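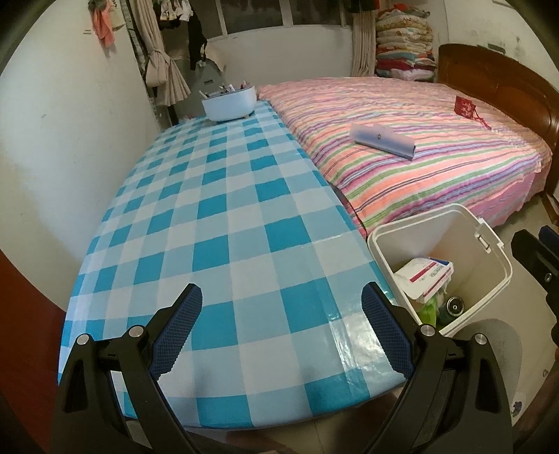 Gripper open over the table, white bin beside the bed.

Skandham hand gripper: setup and upkeep notes

This README goes with the Skandham folder and covers one hand-held gripper, the black two-finger one with the blue pads. I wrote it mostly for myself, then Jullent wanted a copy for their own unit, so I've cleaned it up a bit (only a bit!). If you're after the file format, that's in the other README, next to the loader script.

Last edited January 2022

What's in the folder

There are 600 clips, sorted by room, plus a log called upkeep.txt where I write down every pad change and every screw I touch. Clips recorded before the March pad swap sit in their own subfolder, old_pads. The grip surface was different then and I'd keep them apart if you're training on finger contact. I've also left in 22 clips where the left finger lagged behind the right one. They're tagged "lag" in the index, so filter them out or use them, your call.

Before a session

Open and close the fingers 16 times with nothing between them. I do this slowly and I listen more than I look, because a dry pivot makes a little tick right before you can feel it. If it ticks, put one drop of light oil on the pin, work it in, and wipe off whatever squeezes out. Keep oil away from the pads, please. I ruined a pair that way and they never gripped the same again.

Next, check the pads. Run a thumb along the edge and if a corner lifts, re-glue it and leave it clamped overnight. The texture fills up with lint pretty fast in bedrooms (blankets are the worst), and a soft toothbrush with plain water gets it out.

Then the screws on the arms. Snug is fine. I used to crank them down hard and all that did was make the linkage stiff on one side, and then I spent a whole evening blaming the spring.

Zeroing the fingers

Close the fingers all the way, hold, and run zero.py from the Ding tools. It reads the closed width and writes it to the config. If the number is off by more than 2 mm from last time, don't just accept it! Take the pads off, look for grit behind them, put them back and run it again. Nearly every bad zero I've had was grit. 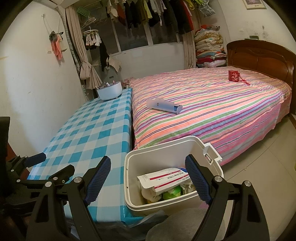

Do I have to zero again after changing only one pad?
Run it every time a pad comes off, even if the same one goes back on. The glue layer is never quite the same thickness twice, and the closed width shifts with it.

Known problems

The lag on the left finger comes back every so often. Cleaning the pivots fixes it for a while. Kostia, the newer build, uses a different linkage and I haven't seen it there, but I also haven't used that one much yet.

Spare pads are in the small tin with the hex keys. Write it in upkeep.txt if you take the last pair.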